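Can you really teach a robot by holding its hand?

You may have heard that robots can learn just by watching us. Be careful with that word "learn". Most of the time, a person has to do the job first, through the robot, again and again.

There are 2 usual ways. You can take hold of the arm and push it where it should go. Or you can sit at a set of controls and steer it from a distance — a bit like a crane game, and just as fiddly. Either way, a computer saves the moves.
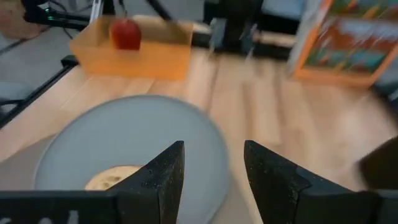 The gripper's open fingers beside a plate of flatbread, with an apple further back.

Is that teaching? Hipólito Bustos, who steers arms at Durkside, isn't so sure. He once saved 1,542 goes at a single job. How many did you need to learn to pick up an apple?

So when an advert says a robot "knows" how to lay a table, ask some questions. Who showed it? How many times? And what happens if you swap the plate for a bowl?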